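5.2 A failure in which the wall poster was taken for the held object

The most frequent single fault in the Terovden trials was a wrong answer to a simple question: is the gripper still holding the item? The controller needs this answer before each move of the arm. If the answer is yes, the arm carries on to the place pose. If it is no, the arm stops and the search routine starts again. A wrong yes is the more serious of the two mistakes, as the arm then completes the whole task with nothing in its fingers and reports success.

We ran 1,000 simulated episodes in the Ladeditz room set, using the two-armed robot described in Section 3. The held-object check gave a wrong yes in 15 of them. Six of the 15 ended with the arm opening its gripper over the place pose and the run being logged as complete. The other nine were stopped by the time limit. All 15 took place in rooms where a printed poster hung on the brick wall, and we did not see the fault in rooms where that wall was bare.

The check works on colour. When the fingers close, it stores the mean colour of a small patch between them in the wrist view. On every later step it compares the same patch with the stored value. This is cheap and copes well with changes in the light, but it knows nothing about distance. A large patch of the right colour several metres away will pass the test as easily as an item in the grip.

Figure 6 gives a view over the robot's body into one of the rooms, together with a wrist view from the same room during a grasp. The poster shows a purple van on a blue background. The item in the grip is also mostly purple, with a strip of bright blue down one side.

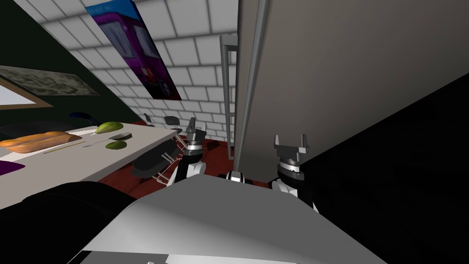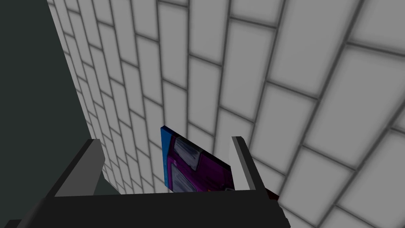
Figure 6. Room view with both grippers, the long table and the van poster on the brick wall (first picture); wrist view with a purple and blue item between the fingers (second picture).

The fault needs two things to happen close together. First the item slips out, usually during the fast lift. Then the wrist turns so that the poster falls inside the patch before the next comparison is made. The check runs at a lower rate than the arm controller, so there is a short gap in which the loss of the item can be missed. In the logs the stored colour and the new one were well inside the allowed difference, and the check returned yes with high confidence.

Plain tiled or brick wall behind the fingers does not cause the same trouble. It is pale and grey, and a slip in front of it was caught on the next comparison. Dark panels were a weaker case - the check became slow to decide, but did not give a wrong yes.

We had expected finger width to catch these cases. It did not, for a dull reason. The items are thin, and the width threshold had been set loosely in July to stop false alarms on soft objects such as bread. With that setting, fully closed fingers and fingers closed on a thin item could not be told apart.

Two changes were made. The width threshold is now set for each class of object, and the colour check is ignored when the depth reading in the patch is greater than the finger length. We re-ran the 15 failed episodes from their saved seeds. The wrong yes did not come back in any of them, although in two the item was still dropped and the arm had to search for it again. We have not tested the depth rule on clear or shiny items, where depth readings are poor, and it should not be relied on there.

The same colour check is used in the Twal controller. We have not examined it for this fault.

Filed under: Robotics > Grasping > Faults and safety

Comments (3)

wulotton_lab: We had the same thing with a patterned curtain. Did you try simply running the check at the full arm rate?

gridpost: The part about logging a run as complete with empty fingers worries me more than the poster. Is the success flag checked against anything at the place pose?

m_t_9: Can you share the seeds for the 15? I would like to try them with a force reading in place of the width.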